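Atelier d'emballage : ce qui change en décembre

Les envois de fin d'année reprennent dimanche, à partir de 14 heures, dans la petite salle du fond. Il reste 600 colis à préparer pour les abonnés de Porance, auxquels s'ajoutent les commandes de la boutique Trirneck. L'an dernier, nous avions terminé très tard, en grande partie à cause des cartons : trop de formats différents, et une étiquette sur trois à recoller.

Nous passons donc à un format unique. C'est une petite boîte en carton brun, sans impression, dont le couvercle se ferme par un rabat rentrant. Pas de ruban adhésif sur le dessus, l'étiquette se pose bien à plat sur la face supérieure. Les boîtes sont livrées à plat par la maison Georgiev, par paquets de 50. Merci de n'ouvrir un nouveau paquet que lorsque le précédent est fini – l'année dernière, il y en avait quatre d'entamés et plus personne ne savait où en était le stock.

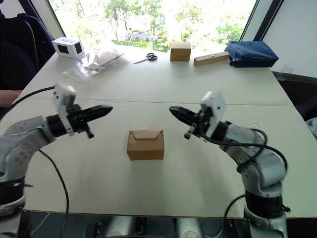
Pour le montage, on plie d'abord les quatre côtés, puis le fond, et on garde le rabat du dessus pour la fin. Le carton marque vite : si le pli est parti de travers, mettez la boîte de côté, elle servira de calage. Le bulletin et la carte se glissent en premier, contre le fond, puis le sachet de thé et le savon. Un peu de papier froissé si cela bouge. On ferme sans forcer.

Przemysław Cieślak tient la liste des adresses et imprime les étiquettes par planches de 26. Chaque planche correspond à un secteur de distribution, il ne faut pas les mélanger. Les colis terminés vont dans les bacs postaux, étiquette vers le haut, et le bordereau du secteur reste dans le bac.

Quelques points pratiques. La table doit rester propre : ni café ni feutres ouverts à côté des boîtes, le carton brun prend toutes les taches. Les chutes de papier sont à garder pour le calage. Les adresses incomplètes se signalent à Przemysław, même lorsque l'erreur paraît évidente à corriger.

La levée est prévue mardi matin. Les colis pour l'étranger partiront avec ceux de Trunirness, une semaine plus tard, et seront préparés à part. Pour s'inscrire, la feuille est à l'accueil – indiquez votre heure d'arrivée et votre heure de départ.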